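Section 4: Setting up the Wimlow for the early weeks
Last revised 2024-06-05

Congratulations, and welcome! If you're reading this before the baby comes, good for you — set everything up now while you still have both hands. If you're reading it with a newborn asleep on your chest, take your time, and skip to step 4 if the unit is already charged.

The Wimlow is a feeding and kick log in one small unit. Most families who used it for kick counts in pregnancy will want to switch it to newborn mode once they're home. Your old entries stay put when you do this, so you can look back at them any time you like.

You will need:
The Wimlow unit
The Eder charging cradle and its cord
The Grurnillow app on at least one phone
The pairing card from the lid of the box

1. Set the Eder cradle on a flat, dry surface within reach of wherever you expect to do most of your night feeds. For a lot of people that's the nightstand, but a shelf by the armchair does nicely too.

2. Drop the unit into the cradle with the screen facing you. A small amber light comes on. Leave it alone until the light turns green, which takes roughly 100 minutes the first time and a good deal less after that.

3. Open the Grurnillow app and tap Add a Unit. Type in the code from your pairing card. It's fussy about capital letters, so go slowly.

Note: If you're setting up a second phone for a partner or a grandparent, finish the first phone completely and then come back to this step. Two phones pairing at the same moment will confuse the unit, and you'll have to start over.

4. Press and hold the round button for 7 seconds. The screen will ask whether you want to leave pregnancy mode. Choose Yes, then enter the baby's date of birth. You can leave the name blank if you're still deciding (plenty of people are!).

5. Press the left side for a feed on the left, the right side for a feed on the right, and the middle for a bottle. Press the same spot again when you finish. If you doze off and forget, the unit gives a soft buzz after 15 minutes and keeps the entry open for you to fix in the morning.

6. Diaper changes go in with a double press in the middle. You can sort out which kind it was later, in the app.

Note: The unit holds 1,599 entries before it needs to sync. Bring your phone into the room now and then and it will catch up by itself.

CAUTION: Keep the cradle and its cord well away from the crib, bassinet, or any place the baby sleeps. Never clip the unit to the baby's clothing.

CAUTION: The Wimlow keeps notes and nothing more. It can't tell you whether your baby is eating enough. If you're worried, or something just feels off, call your doctor or midwife right away and don't wait for the log to fill in.

To clean the unit, take it out of the cradle and wipe it with a soft, slightly damp cloth. Milk does get into the seam around the button, and a dry cotton swab will lift most of it out. Please don't run it under the tap.

If the amber light is still showing the next morning, unplug the cradle, wait a minute, and try another outlet. Nustitz replaces faulty cradles under the warranty, and the form is in Section 9.
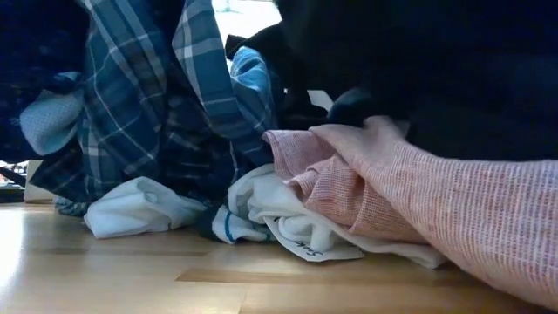
Once the light is green and the first feed shows up on your phone, you can put the box away, but do hang on to the pairing card. You'll need it again if you change phones, and it fits neatly into the pocket inside the back cover of this guide.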